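Home | Archive | Rocks | About me

The pink lump from Jallura

2019-12-31 by Rukhsana Rajput
Print this | E-mail this

I finally got to the last box of stones tonight – the one that's been under the stairs since February! Most of it is gravel I can't explain, but I was so happy to find my granite again. Paavo Huttunen and I picked it up on the shore path at Jallura, and I carried it home in a sock.
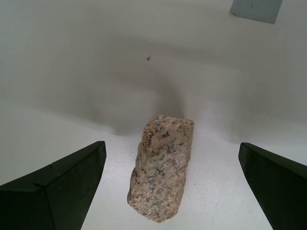
Why I'm keeping it

I love the color, that pale pinkish tan with the black flecks all through it (very classic granite, I know, I know). One side has a shallow groove running down its length, and I always end up putting my thumb there. The kitchen scale says 455 grams, though Paavo swore it was 500.

It's going on the windowsill next to the Brerkesico slate. The gravel goes out to the driveway tomorrow.

Back to top | Older posts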